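Have you ever watched a robot put bottles away? I have! On April's open day at Brarnen (2 Apr 2025), I got to stand right by the table where a robot called Ditik was working with bottles of cola.

Ditik has two arms, and at the end of each one is a gripper. A gripper is a robot's hand, only it has two fingers and no thumb. The foam carrier has six round holes, and each hole fits one bottle.
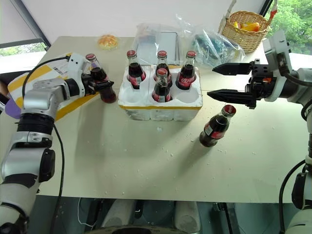
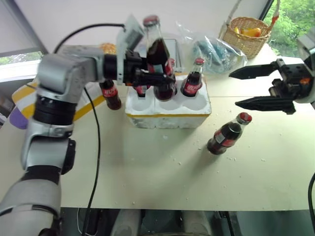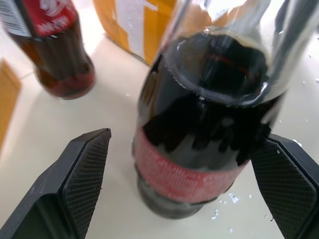

Cola bottles and black robot grippers at the Brarnen open day.

Glass is tricky for a robot. It's smooth and shiny, and you can see right through the top part. Squeeze too hard and it could crack – squeeze too softly and it slips! So the fingers have little crisscross pads on the inside, a bit like the bottoms of your sneakers.

You pick up a cup without thinking, but a robot has to work out where the cup is, which way it leans and how far to close its fingers. Try it at home with a plastic bottle and just two fingers (ask a grown-up first). I tried it 10 times and dropped it a lot!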